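News > Local > Business

August | By Meifang Cheng

Chisholm's last independent snack shop will stop selling single items next month, a decision its owners describe as modernization and its customers describe in other ways.

Ikero, which has stood opposite the bus depot for 11 years, told shoppers on a handwritten sign that everything will be sold in mixed boxes from now on. The sign went up at 7 a.m. By noon it had been annotated. 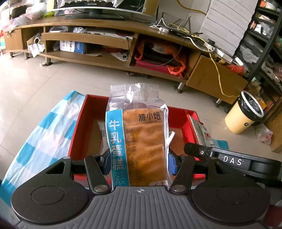

The shop's owners say single sales bring in plenty of foot traffic and very little money. A customer who wants one small cake before the 8:15 bus tends to pay with a large bill, and the shop went through 184 rolls of coins last year. Boxes will start at $11 and top out at $43, a price that comes with a ribbon.

A petition at the Flendov laundromat next door has drawn 192 signatures – a strong showing, given that the last town budget meeting drew nine people and a dog. Signers want a small shelf of singles kept by the register. One asked for longer laundromat hours, and was told this was a different petition.

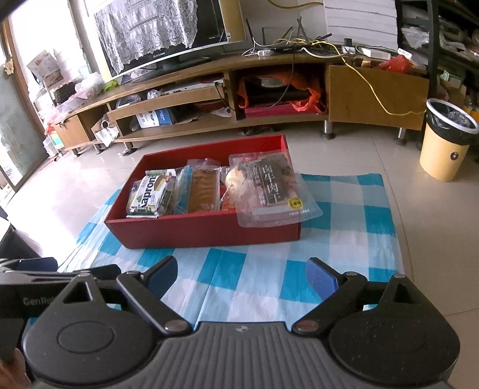
Photo: Meifang Cheng

Ikero has offered a compromise. Customers may split a box between them at a table outside, provided they settle the bill as one party and do their arguing on the sidewalk. The town says the table will need a permit, and that permits for tables are handled by the parking office.

The parking office closes at 3 p.m. and did not return a call made at 2:40.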